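Incombe Flat - Window End
Mar 12, 2019

Quick gallery from the Rewi side of the building, more when I get a minute. Mostly small stuff that needs a home before the shelves go up. Two rooms done, two to go. Click any for full size.

The window table
Pale grey top, gets all the morning light. Round clock still waiting for a hook, so it leans by the sill for now. White face, plain black numbers, easy to read from the bed. Steel thermos and the pale green cup live at the back, definately staying.

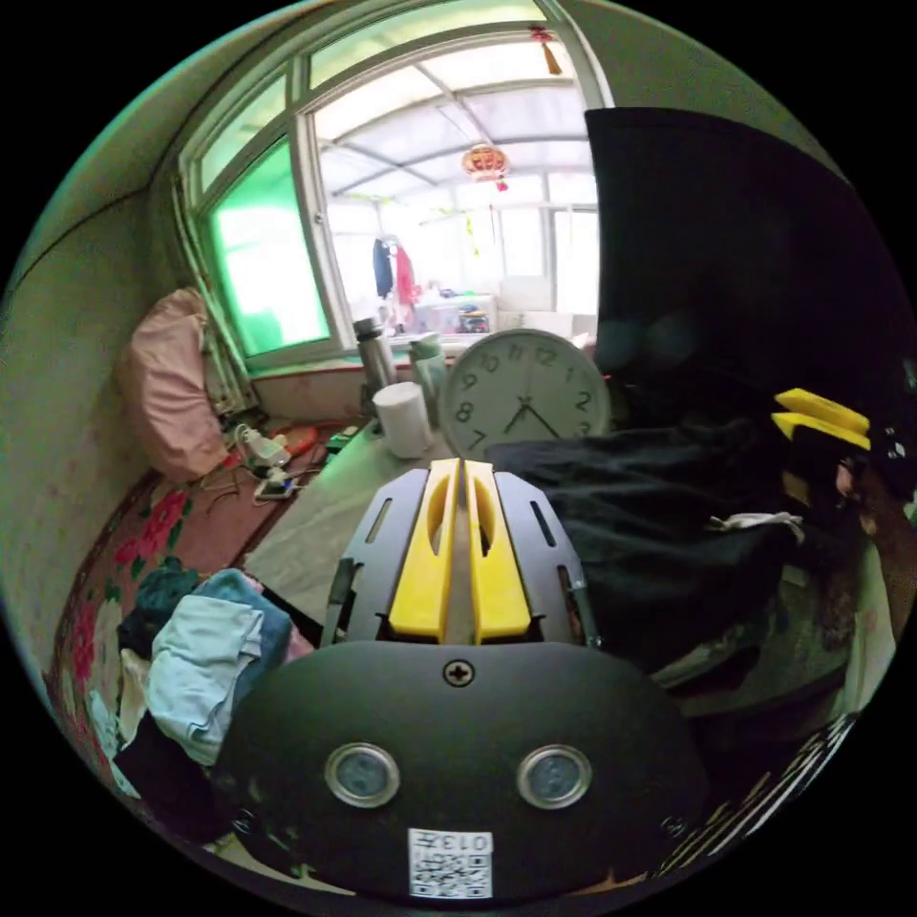 The hall shelf
Not up yet. Brackets from Cotine came in January, screws didnt. Seven hooks going underneath, coats and bags.

Paint
Landunetti 2562, the warm white. One coat so far, patchy by the door. Second coat this weekend, pics after.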